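Trular bottle subset: README

Status: partly withdrawn. Read the section "Known fault" before using any force or width values.

Summary

Trular is a set of short tabletop manipulation recordings made with the Drillolora hand-held gripper. A person holds the tool, guides the fingers to an object, closes them, and lifts, moves or releases the object. The camera rides on the tool and looks out over the fingers. The bottle subset covers one kind of task only: gripping a filled, capped drinks bottle that stands on a table among other household objects.

The subset holds 130 episodes. In 26 of them the width channel is wrong, and one of the wrong episodes led to a dropped bottle when it was replayed on an arm. The video is not affected. This file describes what went wrong, which parts can still be used, and what we changed.

Contents

episodes/ - one folder per episode, numbered from 0
video/ - wide-angle colour video from the camera on the tool
width.csv - finger opening in millimetres, with timestamps
pose.csv - tool position and orientation
flags.csv - one row per episode, see "Flags" below
calib/ - lens calibration and finger zero readings, one file per session

The video is stored as it comes from the lens, with no correction for curvature. Expect dark corners and a black area at the bottom. If your training code needs a flat view, use the files in calib/ and crop afterwards.

Hardware

The fingers are white plastic parts with ribbed magenta pads. The pads are soft and bend outwards when they are pressed against something round. This is intended, but it matters for the fault below: a pad that has given way looks much the same on video over a wide range of closing force.

Finger opening is read by an encoder made by Iserov, mounted behind the sliding carriage. It reports relative movement only, so it has to be zeroed with the fingers fully closed at the start of each session. Recording and time alignment are handled by the Briem logger, version 2. 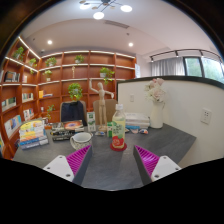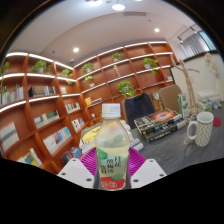
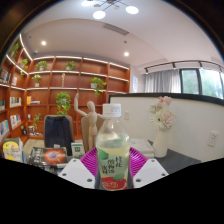 Views from the tool camera in the bottle task. Fingers apart with the bottle ahead of them in the first; bottle between the fingers in the second and third.

Known fault: width channel drift

What happened

During replay testing we sent the recorded widths from one episode to a parallel gripper on a fixed arm. The arm reached the bottle, closed to the recorded width and lifted. The bottle slid down between the pads and fell back on to the table, then rolled off the edge. The cap held and there was no spill. The operator pressed the stop button after the fall, with the arm still moving along its path.

The recorded width for that grip was 2 mm larger than the true width. That is enough to turn a firm hold into a loose one on a smooth plastic bottle.

Cause

The coupling between the carriage and the encoder shaft is held by a single grub screw. The screw had worked loose. When the fingers closed on a stiff object, the carriage moved slightly further than the shaft, and the encoder under-counted the closing movement. On opening, part of the slip was recovered, so the reading at the end of an episode was close to where it started. Our end-of-episode check compared the start and end readings only, and passed every one of the affected episodes.

The person holding the tool had no reason to notice. The hand closes the fingers directly, and the grip feels normal whatever the encoder says.

How we found the extent

The logger was run on a metal gauge block before and after each session. The block readings had been stored but were not part of the automatic check. Going back through them showed a clear step partway through the set. Everything recorded after that step is treated as faulty, including episodes where the error may be small. We did not try to sort good from bad within that group.

Flags

flags.csv has these columns:

width_ok - 1 if the width channel can be used, 0 if not
video_ok - 1 for every episode in this release
pose_ok - 1 if tracking was kept throughout
replayed - 1 if the episode has been run on an arm

Episodes with width_ok set to 0 still contain their original width.csv. We have left the values as recorded and made no correction. The slip depends on how hard the fingers were closed, which was not measured, so a fixed offset would be a guess.

What you can use

Video and pose from all episodes, subject to pose_ok. These are suitable for work on reaching, viewpoint, object detection and approach paths.

Width values only where width_ok is 1.

Do not use width values from flagged episodes for training a closing action, for setting grip targets, or for replay on hardware. If you trained on the first release with all episodes included, we suggest retraining without the flagged ones before running the result near people or with filled containers.

Changes to the tool

The grub screw now sits on a flat ground into the shaft, with thread lock, and carries a paint mark so that movement can be seen. The coupling is inspected every 2000 closing cycles.

The gauge block reading is now taken at the start and end of each session by the logger itself. If the two differ by more than the set limit, the session is held back and cannot be exported without a manual override. Overrides are written to the calib/ file.

Changes to replay testing

The stop button is held in the hand during replay - it used to be on the bench.
The first replay of any episode uses an empty bottle at reduced speed.
The arm stops if the fingers close further than the commanded width, or if the load on the wrist falls during a lift.
The floor below the table edge is kept clear of cables and power strips.

Still open

The pads wear at the ribs and were not changed on a fixed schedule. We have no figure for how much this alters the hold on a smooth bottle. Pad age is not recorded in this release and will be added as a column in the next one.

There is no force channel. A small load cell behind one finger has been fitted for trial, but the readings move with temperature and are not included.

Reporting problems

Please give the episode number, the logger version and, for anything involving hardware, whether the width_ok filter was applied. Reports of dropped or crushed objects are useful even when nothing was damaged.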